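Sevine Automation @sevine_cells
2019-12-29

1/ Sunday maintenance on the padlock cell. The task is key into lock, turn, release. The tolerance is small and the fingers take all the abuse. Notes for anyone running something similar.

2/ Fingers first. Wipe the grip faces with a lint-free cloth, then check the small screws along the finger body. Two had backed out about a quarter turn. Medium threadlocker, retorqued, witness marks redone in paint pen.

3/ Cable conduit next. The loop behind the wrist camera needs enough slack for full wrist roll and no more. Ours had crept toward the shoulder. Moved the clamp up 44 mm and ran the wrist through both limits at slow speed. No rub.

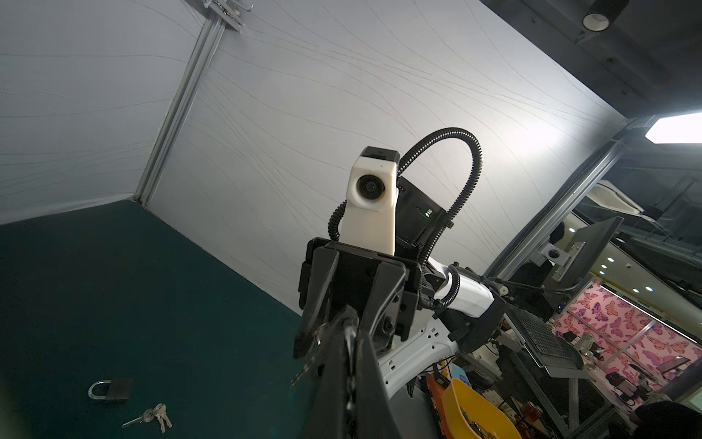 Key in the fingers, camera housing and conduit loop behind.

4/ Grip force on a key this size: we dropped it by 5 percent. Too high and the key rolls to the edge of the finger. Too low and it pivots when the teeth touch the lock. Test with the worst key you own.

5/ Hand-eye calibration redone after the clamp move. Never skip this, even if you only touched cable. Residual went from 2 pixels to well under 1. The old file is archived with the date in the name.

6/ Lighting. The teal surface is matte enough most of the day but still throws a pale patch under the ceiling lights. Silver keys on that patch lose their outline. We fixed exposure by hand and turned auto gain off. 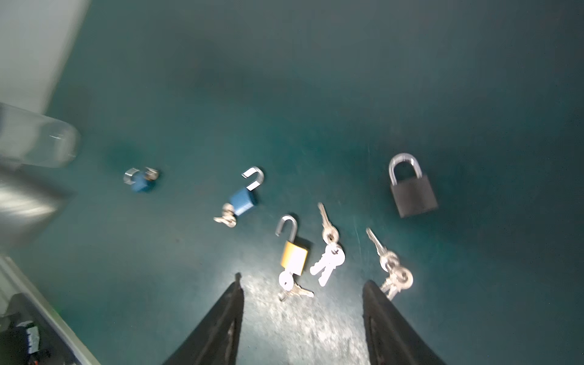 7/ Mix the locks when you check detection. Blue, brass and black bodies all segment differently, and an open shackle next to a key ring is the usual false pick. Loose bunches should be spread by hand before a run until the Plokden build handles overlap.

8/ Interval: we do the finger check every 700 cycles. The Zeteck sheet we inherited had it at double that, and we were finding loose screws every time. Conduit gets looked at weekly.

9/ Still open: wear on the left finger tip. New pair ordered. Will post the part drawing when they are fitted and the offsets are in.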